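About Nadar

Home | What we test | Reports | About us | Contact

Who we are

Nadar is a small independent test shop. We look at machines that are supposed to do chores, in homes and on shop floors, and we write down what they do when their makers aren't the ones running them. People pay us to find out whether a robot is worth buying. So far we have mostly told them to wait.

Randi Lindholm started the company after eleven years running the packing floor at Hender, a housewares wholesaler. In that time she was sold two automated picking lines. Both worked in the showroom. On the floor, one of them stopped every time a carton came in with a loose flap, and a person had to be paid to stand next to it and press down flaps. She still brings this up with every vendor who visits, and most of them laugh, and then she asks them what their machine does with a loose flap.

Ye-seo Ban joined in our second year. She writes the test plans and has the final word on what counts as a pass. Before Nadar she worked in appliance repair, so her first question about any machine is who fixes it and how long the kitchen is out of action while they do.

What we think

Can machines do household chores yet? Some of them, slowly, with the right cup in the right place and somebody close by. We don't think that amounts to a yes.

We have nothing against robots. A dishwasher is a fine machine and we'd defend it against anyone. But a dishwasher asks you to do the hard part, which is clearing the table, scraping the plates and fitting them in the rack. The new machines promise to take over that hard part, and it's a bigger job than it sounds. You have to tell the thing that gets washed from the thing that goes back in the refrigerator. You have to pick up a mug by some part of it that won't slip. You have to notice that something is lying on top of the plate before you lift the plate.

A six-year-old does all this badly but does it. The machines we see tend to do one piece of it very well, forty times in a row, and then get stuck on the forty-first because somebody turned a handle the other way.

How we test

A standard household trial at Nadar is 40 runs of one chore. Ye-seo sets the layout and changes it between runs. The maker's staff may watch but may not touch the machine, the table or the software once the first run has started. If a person has to step in, that run is a fail, even if the machine would "probably have gotten there."

We started with toy food and ordinary tableware and still use both for early rounds. Toy food doesn't spoil and doesn't bruise, and it makes life easier for the machine than real groceries would. We say so in every report.
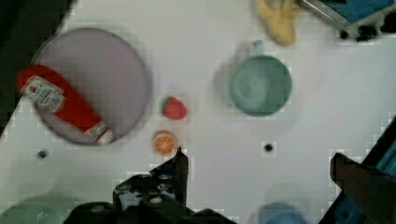
Table clearing is the chore we get asked about most, and it's where the distance between a video and a working product is widest. A short clip can show a machine putting one item where it belongs. What we want to know is what happens with the fifth item, and whether the person who owns the kitchen could have finished the whole job and sat down by then. We time that too. A member of staff clears the same layout by hand, at a normal pace, and both times go in the report side by side.

Shop-floor trials run longer. The longest we've done was 3000 picks at Purneo, a parts distributor, on an arm sold as needing no supervision. It needed a person 662 times. The maker objected to our count, we went back over the log with them, and the count stayed where it was. Purneo kept the arm, we should add. They use it for one size of box and they're happy with it, which seems about right to us.

Who pays for this

Buyers do. We don't take money from makers for household reports, and we don't keep loan machines after a trial ends. A maker can send us a unit and can answer our findings in writing. Nanen did that last August, at some length, and we printed the reply in full. We still disagree with most of it — Randi has a marked-up copy in her desk — but their point about our lighting was fair and we changed the lamps.

Where we might be wrong

Things do get better. Some chores we failed in our first year would pass now under the same rules, and when we retest a machine and it improves, the old result comes off the front page. We'd like to recommend one of these for an ordinary kitchen someday. Ye-seo says she'll buy the first one herself, provided she can get parts for it.

Visiting and contact

Trials are open to buyers by appointment, mornings only, starting at 9:30. Please send questions about a published report through the contact page and include the report title. Makers asking for a retest should use the retest form and tell us what has changed since the last one. "General improvements" will be sent back.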